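Home | Reviews | Grippers | Arms | Cameras | Archive | Contact

Compliant fingers compared: Privby ribbed set against Alow rigid jaws, with the Hämmerli wrist camera 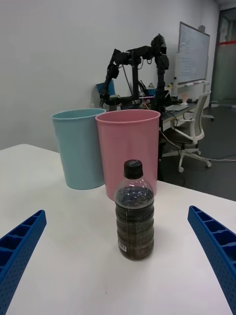
The Privby set is a pair of flexible fingers sold as a replacement for the flat jaws on small parallel grippers. We fitted them in April in place of the Alow rigid jaws we had been using on the same carrier, and kept the rest of the cell unchanged. The camera at the wrist was a Hämmerli compact unit, and motion and grip commands came from a Brullmont controller. This review deals mostly with the fingers. The camera and controller are covered where they affected the result.

What is supplied

The set comes as two identical fingers, two adaptor plates, fixings and a folded instruction sheet. The fingers are royal blue, with rectangular cells behind the inner face and rows of small holes along the sides. Our pair cost 249 before tax and delivery. The Alow jaws came with the gripper, so a direct price comparison is not possible, but a spare pair is much cheaper.

The adaptor plates were flat and the holes lined up. One fixing had a damaged socket and was replaced from stock. The sheet gives a tightening order but no torque figure, which is a strange omission for a part that will be taken on and off. We tightened by hand with a short key and marked the heads with paint pen. None of the marks had moved by the end of testing.

Fitting

Swapping from the Alow jaws took less than a tea break. The longer job was entering the new tool data in the Brullmont controller. Compliant fingers do not have a single fixed contact point. The tip moves back and inwards as the finger wraps, and the amount depends on what is being held. Privby recommends setting the tool centre point with the fingers unloaded and at half opening. We did this, then checked it against a dowel held at several heights, and ended up moving the point back towards the palm by a few millimetres. Anyone who follows the sheet to the letter will find the grip sits slightly high on round objects.

The closing limit must also be reset. With the rigid jaws, the controller stops on a current threshold as soon as the jaws meet the part. With the Privby fingers the current climbs slowly, and the old threshold was reached well after the grip was already secure. On a thin-walled container this is enough to leave a dent. We lowered the threshold and added a width limit for each type of object.

Test method

The main object was a clear plastic bottle with a screw cap, filled nearly to the shoulders with dark liquid and stood upright on a white table. It is an awkward item for a small gripper. The lower half is ribbed, the shoulders are rounded, the wall gives under load and the contents shift when the arm stops. The second type of object was an open plastic container, tapered towards the base. Pink and light blue containers were used.

Each finger type was given 100 bottle picks, made up of an approach from the front, a grip on the body, a lift, a short sideways move and a return to the table. The start position was changed by hand between picks, within a marked area. A pick was counted as good if the bottle was lifted, stayed in the grip throughout and was left standing. Speed and acceleration were the same for both sets.

Container picks were run as a shorter trial without a formal count. The aim there was to find the way each finger failed, and the speed was raised until it did.

Results: bottle

The Privby fingers completed 100 good picks. The Alow jaws did not, and the failures were all of one type. When the bottle was off centre, one jaw touched first and pushed it sideways. Usually the second jaw caught it and squared it up. Sometimes the base dragged on the table and the bottle tipped before the grip had closed.

With the compliant fingers the first contact is softer and the load builds over a longer distance. The bottle still moves if it is off centre, but it slides upright. The inner face follows the curve of the body and takes up small errors in yaw, so the approach does not have to be exact.

There is a cost. Once held, the bottle is less firmly located than it is in rigid jaws. It can be rocked by hand, and at the end of a quick sideways move it swings before settling. We had to add a pause ahead of each release. Without it, the base met the table at an angle on one edge and the bottle rocked as the fingers opened. Over a full shift the pause would add up, and a buyer working to a cycle time should measure it early.

Grip height matters more than the maker's literature suggests. On the ribbed lower half of the bottle the hold was very good. On the rounded shoulders the fingers tended to ride upwards as they closed, and the bottle was held more by the fingertips than by the face. It did not drop, but we would not choose that grip for anything heavier.

Results: tapered containers

Tapered walls are hard for both designs. The rigid jaws make contact along a narrow band near the rim and leave the rest of the wall unsupported. The Privby fingers lean into the taper and spread the load, which is better for the container, but the lean produces an upward push on the finger that can be felt as play in the carrier. At moderate speed every lift held. As speed rose, the containers began to turn in the grip and settle lower.

Gripping one wall, with one finger inside and one outside, worked better with the Alow jaws. The compliant fingers are too thick at the tip to enter a small opening neatly, and they flex when asked to pinch a thin wall. If most of the work is picking by the rim, the rigid jaws should stay on.

The camera

The Hämmerli unit sits behind the gripper and looks out between the fingers. At full opening both fingertips remain in view, one at each lower corner, with the target between them. This is a useful layout. The tips give a constant reference, and any knock to the mount shows up at once as a shift in their position.

The saturated blue helped with masking. It was easy to separate from the white table and from the dark liquid in the bottle. It was less easy to separate from the light blue container, and the first mask we tried took a piece of the container wall with it when a finger passed in front. Tightening the saturation range cured the fault. Privby offers no other colour, so anyone handling blue parts should allow time for this.

Clear plastic caused the usual trouble. Reflections near the neck moved as the arm approached, and the edge of the bottle was lost in places against the white surface. The black cap and the liquid were far more reliable features. We used the cap for position and the liquid boundary as a check on height. This would not work with an empty bottle, and we have no good answer for that case using this camera alone.

Exposure should be locked. Left on automatic, the Hämmerli darkened the whole view whenever the white table filled most of it, and the detail in the finger cells went with it. Focus was fixed and adequate at working distance, but softened close to the palm. The cable leaves the body at the side and needs a tie before the wrist joint. Ours rubbed on the housing until it was moved.

The controller

The Brullmont controller did what was asked of it, with two complaints. The first is that width limits are stored by tool and not by object, so several copies of the same tool had to be made to hold our settings. The second is that the current reading is heavily smoothed. With rigid jaws this makes no difference. With compliant fingers the early part of the curve is the useful part, and it is mostly hidden. There is an unfiltered value in the log, but it cannot be used as a trigger in the version we ran.

Wear

After the counted picks and the container work, the inner faces were polished at the tips but not torn. One finger had taken a slight set and did not return fully to straight for a minute or so after a long hold. The effect was repeatable and small. The side holes collect dust and are best cleaned with a dry brush. Solvent wipes left the surface tacky, and we stopped using them.

We did not test in the cold, with oily parts, or with anything sharp. The thin walls between the cells look like the first place a cut would start.

Points for and against

For: tolerant of poor alignment; kind to thin walls; quick to fit; easy to mask in the camera image.
Against: swing after fast moves; thick tips; no torque figure supplied; tool point advice needs correcting; one colour only.

Verdict

For bottles and similar upright round objects the Privby fingers are the better choice, provided the settle time can be spared. They have stayed on our gripper for that work. The Alow jaws go back on for rim picks and for placing into fixtures, where the held part has to stay exactly where the controller believes it is. The Hämmerli camera is suitable for either set once exposure is locked. Brullmont owners should check whether their version can trigger on the unfiltered current before buying any compliant finger.

Contact us | Corrections | Copyright, all rights reserved | Back to top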